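斯坦洛（Standlow）冰球俱乐部招聘：装备与冰场运营助理
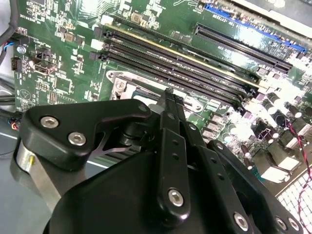
绿色电脑主板与黑色机械夹爪

朋友们好，又到了俱乐部添人手的时候。我们是斯坦洛冰球俱乐部，主场在弗拉特盖特（Flutgate）冰上中心，成年队打的是地区业余联赛，底下还有青少年梯队和一支女子队。说是业余，真忙起来一点也不轻松：上赛季主场迎来的单场最多观众是1,546人，那天更衣室里磨刀机从中午一直响到开球，走廊上堆满了球杆袋，连教练都蹲在地上帮小队员系鞋带。我们很喜欢这样的日子，也希望找到一位同样喜欢这种日子的同事。

这次招聘的岗位是装备与冰场运营助理，一名，全职，十一月到岗，试用期两个月。您会和装备主管德文德拉·米什拉（Devendra Mishra）一起工作。德文德拉在俱乐部待了很多年，磨冰刀的手艺大家都服气，话不多，但只要您肯问，他讲起刀槽深浅来可以讲一个下午（请自备热茶）。

平时要做的事，大致是这些：
训练和比赛前后准备球员装备，包括磨刀、换刀片、修补护具、清洗和晾晒球衣；
管理装备库，目前登记在册的成套护具有237套，借出归还都要记清楚，尤其是青少年梯队的租借装备；
主场比赛日协助布置球员席和受罚席，检查球门和护栏门，赛后和大家一起收拾；
随队客场出行，每个赛季大概会有几次需要在外过夜；
和供应商塔努伊（Tanui）体育用品联系订货、退换和保修。

我们希望您：
能站得住、搬得动，不怕冷，冰场边上待久了真的很冷；
手上仔细，愿意学磨刀，没有经验也没关系，我们从头教；
能用中文和简单的英语沟通，队里有几位外籍球员；
有驾照，能开俱乐部的小货车；
晚上和周末可以上班，赛季里这一点没有太多商量的余地，请您先和家里人说好；
和孩子打交道有耐心。梯队最小的队员才6岁，头盔戴歪了会来找您，护齿丢了也会来找您。

打过冰球或者会滑冰当然最好，不会也可以报名。球队经理刚来的时候连冰都站不稳，现在已经能端着咖啡从这头滑到那头了。

待遇方面，月薪面议，按经验定，缴纳社会保险，比赛日提供晚餐，客场出行食宿由俱乐部负责。淡季有带薪假期，另外每周可以免费使用公共滑冰时段，家属同享。入职后俱乐部会配一双冰鞋和一件厚外套，请在报名时写上尺码，省得以后再问一遍。

报名请发一份简历，再附上一小段话，讲讲您为什么想来。不用写得很漂亮，像跟朋友聊天那样就好，我们每一封都会认真看。邮件标题请注明“装备助理＋姓名”。也可以直接到弗拉特盖特冰上中心前台留下材料，前台下午两点到晚上八点有人。合适的朋友，我们会请您来冰场坐坐，看一场训练，和德文德拉一起磨一双刀，再聊聊时间安排和工资。

装备库的登记系统由柯能特（Kirnent）提供，入职第一周会安排培训，用过类似系统的朋友请在简历里提一句。

报名到招满为止，收到材料后我们会回信确认。如果一周内没有消息，请再发一次，或者来前台问一声。

斯坦洛冰球俱乐部 运营办公室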